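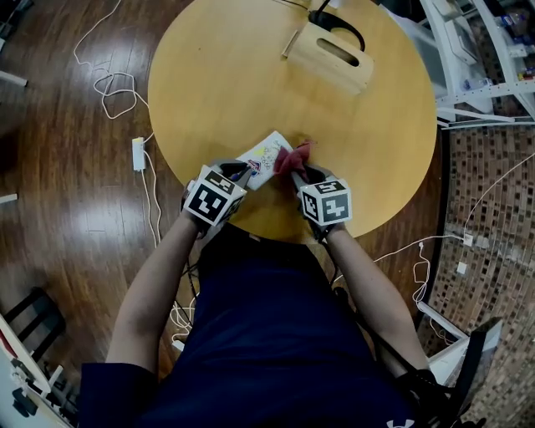
Packing room meeting, Brarham — minutes

Team pages > Brarham > Packing room > Minutes > December

Present: Torben Kramer (chair), both packers from the early shift, one from the late, stock desk, me (notes). Front office sent word they'd join for item 4, came in at item 5.

Started 9:10, people still getting coffee.

1. Last minutes

Agreed. One correction — the Plamville order was 383 sets, I wrote 338. Fixed in the file.

2. The round table

Long one. Early shift wants to keep it. Light, easy to get at from any side, and good for one person doing card and cloth. Late shift says no corners = nowhere to park finished sets, they end up on a chair.

Faint marks on the top. Stock desk tried soap and warm water, then the citrus stuff, no real change. Torben not bothered as long as nothing comes off on the cards. Has anyone had a mark on a card? No. Leave it.

Agreed: round table stays for card and cloth. Finished sets go to the long bench, not the chair. Whoever is packing carries them over in tens.

3. Card and cloth, order of work

We have been doing this two ways and the sets look different depending on who packed. Talked it through.

 - card flat on the table first, scribble side up (yellow, pink and blue one)
 - little red, white and blue emblem to the lower corner
 - red cloth next to it, not on top
 - fold cloth in half, then thirds
 - cloth behind card, into the sleeve together

Late shift has been folding in quarters. Looks fat in the sleeve and the flap pops open. Thirds from now on, everybody.

Question whether the cloths need ironing. They come out of the bag all crumpled. Tried a few flat out of the bag and a few pressed, put side by side on the bench. Difference shows on the fold, not much anywhere else. Torben: press only the Plamville ones, they asked for it. Kolev sleeves are thicker and hide it.

Card sliding about when you reach across for the cloth — keep the cloth close on the right, then you're not dragging it over the card. Left-handed packers swap it round, fine.

4. Wood holder

The light wood box one with the oval cutout in the front. Nobody has agreed where it lives. Sits at the far side of the round table at the moment, with the black cable coming out the top. Early shift likes it there, out of the way of the hands. Late shift says it ends up tilted and they keep straightening it.

Options were wall shelf, bench, leave it. Shelf is too high for the cable. Bench is getting the finished sets (see item 2). So leave it, far side, and stock desk will put felt pads under to see if it stops wandering.

Short wood stick that is always next to it. Does it belong to the holder or not? Two opinions. Do not throw it out. Torben to check with the joiner.

5. Floor and cables

Front office joined.

White cable in loops on the floor, and the power strip just lying there left of the table. Front office not happy, walked in and stepped right over it. The floor is shiny and a white cable ought to stand out but with the light coming off it you lose it. Fair point.

Agreed — 
 - power strip to be fixed under the table or along the wall, whichever reaches
 - spare length coiled and tied, not left in loops
 - a flat cable cover for the bit people walk over
 - no new extension leads brought in from home please

Torben asked for a price on covers. Stock desk thinks 51 for the pack, will confirm before ordering. If it is more than that come back to Torben first.

Also the brown floor. Dry mop only. Somebody used the wet one and it went streaky and took ages to dry off. Wet mop is for the kitchen.

6. Stock

Cards: 3937 in the cupboard by stock desk's count. Plenty for this run.
Cloths: around 2 boxes short for Flurton if they take the full order. They have not said. Stock desk to call them and get a yes or no befor the end of the month.
Sleeves: fine.

Red cloth shade — new batch is darker, more maroon. Do not mix shades in one carton. Old batch first.

7. Anything else

Stool at the round table squeaks. Oil it.

Late shift wants the radio back. Torben says ok, low, and off when the phone is on speaker.

Sleeve labels, can we have the bigger print. Front office will look at it. Was asked last time too.

Tape gun missing again. If you have it put it back on the hook.

Actions

Torben — ask joiner about the stick, decide on wall or under table for the strip
Stock desk — felt pads, cable cover price, call Flurton
Early shift — one sample set folded in thirds, pin it up over the bench
Late shift — oil for stool, tie up the spare cable today
Front office — label print size
Me — send these round, redo the order of work sheet with teh new fold

Closed 9:55. Next one same time, bring the Plamville packing list.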